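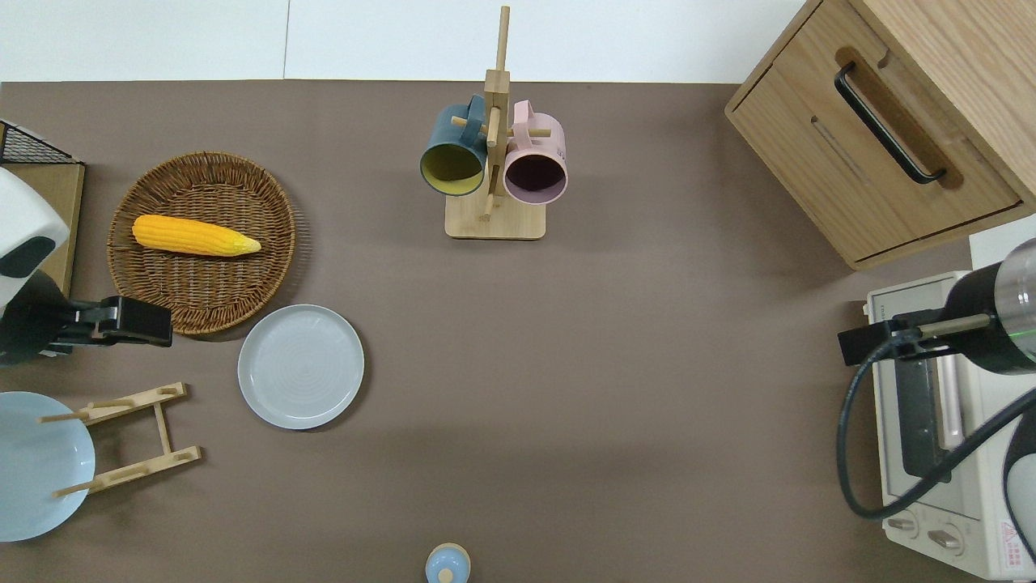
A mug tree with two mugs on it, along with a wicker basket, a plate and a toaster oven.

Mug tree

A mug tree is a stand for hanging up cups by their handles. It has a base, an upright post and a handful of pegs or hooks, and it lives on a counter or table where you can grab a mug half asleep. You'll also see it sold as a mug stand, a cup tree or a mug holder, and my grandmother just called hers "the tree," which got confusing in December.

I started this page for the household section because the old entry was two lines long and one of them was about coat racks.

Shape and materials

The classic type is wood, with short pegs sticking out in several directions from a tall post. The one in the photo has a square base in light wood, and I do like a square base – it sits nicely against a wall or a cabinet. Round ones are common too, and so are bent wire versions. Wire is easier to wipe down, but it rattles every time somebody sets down a pan.

Pegs usually tilt upward a little so the handle slides toward the post. Ingeborg Hofstetter, who turned stands for the Hämmerli workshop in Zirketmont, drilled hers steeper than most, and I've never had a cup slip off one. The workshop's order book lists 356 stands for its best year, 214 of them with six pegs and the rest with four. I've got a six. I should have bought the four, honest to goodness, my counter is tiny!

How mugs hang

A mug hung by its handle tips over so the opening faces down, and that keeps dust out of it. In the photo you get the full effect with the pale pink mug, handle hooked over its peg, and the dark teal one on the left with the mustard-yellow inside. (I'm a sucker for a mug with a different color inside.)

Load the pegs on opposite sides first. Three heavy mugs on one side can tip a small stand, and very thick handles may not fit over the pegs at all. Espresso cups have the reverse trouble and swing around like earrings.

Care

Wipe wooden stands with a damp cloth and dry them right away. Don't soak the base. If a peg works loose, a dab of wood glue and a night's rest will fix it. Pirmin Zürcher wrote in to say he rubs his with mineral oil every September, and his looks a lot better than mine.

See also: Cup hook, Dish rack, Plate stand, Bread basket

Page last edited 2020-10-23 by Darcy Gill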